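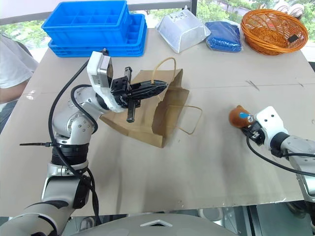 Both arms at the table, bag on its side, plush toy in the right gripper.

22/05/2022

Came in on a Sunday because the bag task has to be ready for the Kadrić visit and we lost most of Friday to the left arm. Writing this up while I still remember the order of things.

The job is simple enough on paper. The left arm deals with the paper bag, the right arm brings the toy over and drops it in. We got through 8 runs before lunch with only small complaints, mostly the bag sliding when the gripper touched the handle. Then on the next one the left arm stopped partway through its reach and sat there. No error on the screen for a few seconds, then a joint fault at the wrist, then the whole left side dropped out. The right arm kept going on its own plan with the toy still held.

That last part is what bothers me. A fault on one side is supposed to hold both sides. I hit the stop myself, and I was standing closer than I should have been, with my hand out toward the bag because I thought the run was over. The arm didn't touch me. It moved maybe a hand's width and quit when the stop went in. I still wrote it in the log as a near miss, and it needs to be treated as one.

Spent the afternoon on the cable. It runs down the outside of the arm past the elbow, and when the arm is folded in and then reaches across the table it gets pulled at the wrist end. I moved the arm by hand with the power off and wiggled the connector, and it had play in it. Reseated it, powered up, and ran the reach empty 200 times at low speed. It faulted 2 times, both near full stretch. So the connector is part of it but I doubt it's all of it. The Zuletti people went through something like this in March and ended up replacing the whole cable — I have their notes somewhere and need to find them.

The hold problem is separate. As far as I can tell from the log, the left side went quiet before it sent the fault, and the Avura controller only holds the other arm when it gets the fault message. Silence doesn't count. I changed the setting so a missed signal counts as a stop, pulled the left plug 3 times on purpose with the right arm moving, and it held each time. I want somebody else to repeat that before I believe it.

New rule until the cable is replaced: nobody reaches over the table unless both sides are powered down. I put tape on the floor as well. It looks silly but it's easy to drift in when you're watching a gripper.

Ordered the cable from Lukel. No delivery date yet.

Didn't get back to the bag sliding. Tomorrow I'll try coming at the handle from the other side — slower too.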